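Dec 2, 2020

Soup again. I am three weeks into the Grundeo stock powder and I still don't believe in it. The tub says one level spoon makes a litre "with the depth of a long simmer", and I would like to meet whoever simmered what, and for how long. It tastes of celery salt and warm cupboard. I finished the leek and potato because I had made it, and put mustard in the second bowl.

Humaira Durrani rang while I was eating to tell me about her beetroot dip. She had it from a blog, where it has 2538 comments, and she read a few of them down the phone to me. As far as I could make out most of the people commenting hadn't cooked it yet. They were going to. They couldn't wait. One woman had swapped the beetroot for carrot, left out the walnuts, used cream cheese in place of yoghurt and given it five stars. Five stars to what? She made a different dip.

I said I'd try it, all the same, and I did, this afternoon. Notes, for when I'm tempted again:

The recipe says 200 g cooked beetroot. I roasted mine in foil, which took an hour and a half and not the forty minutes promised. Every recipe lies about beetroot and onions. I've never in my life had an onion go golden in five minutes.

It says a "generous" spoon of horseradish. Mine was from the jar that has been in the fridge door since May, so possibly generous wasn't enough. No heat at all. I put in a second, then a third, and then it was suddenly too much and I had to add more yoghurt, and then it was pink soup. Toasted breadcrumbs pulled it back. I'm not saying that's correct, I'm saying it stood up on a cracker.

Lemon: half. They say a whole one. Half.

Walnuts on top, yes, those were good. I ate most of them before they got there.

Verdict, it's fine. It's a beetroot dip. It will not "change the way you think about beetroot", and I didn't have a way of thinking about beetroot that needed changing.

Went to Dostthorpe in the morning for the walnuts, and the shop has moved everything round for Christmas again. Nuts are now with the baking and also, at a higher price, in little nets by the till. The cheese counter has a Zundmont on it, which I'd been told to look out for, a washed-rind thing, orange, with a card beside it about monks. I'm suspicious of any cheese that comes with monks. The man cut me a sliver and I must admit I bought a piece. It was 69p more for the same weight than the one I usually get, and it smells much worse, and so far I like it. We'll see how it is by the weekend. The last cheese I was pleased with in the shop had gone to ammonia in two days and I had to put it out in the bin wrapped in three bags.

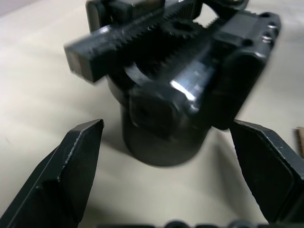

A tabletop.

Still undecided about the Deák paprika. I have been using it for a month next to the ordinary sort from the supermarket and tonight I did what I should have done at the start, which was fry a bit of onion in two pans with a spoon of each and taste them with my eyes shut. The Deák one was sweeter. Or I knew which pan was on the left. I turned round on the spot a couple of times to lose track and got it wrong on the next go, so draw your own conclusions. The tin is nicer. I'll keep the tin.

The leaflet that came with it has a goulash on the back that wants 91 g of paprika for four people. I read it several times. It must be a misprint for 19, and even that's a lot. I might write to them, though I wrote to the biscuit people last year and got a voucher for more of the biscuits.

Humaira wants us all to bring a dip on a video call the week before Christmas, everyone eating their own in their own kitchen. I said I couldn't see the point of bringing a dip to a screen. She said the point was the company. I've put myself down for the beetroot, with half a lemon, and if she asks I followed it to the letter.

Must buy: yoghurt, foil, new horseradish, crackers (the plain ones, the seeded ones fall apart). Throw out the Grundeo when it's finished, or before.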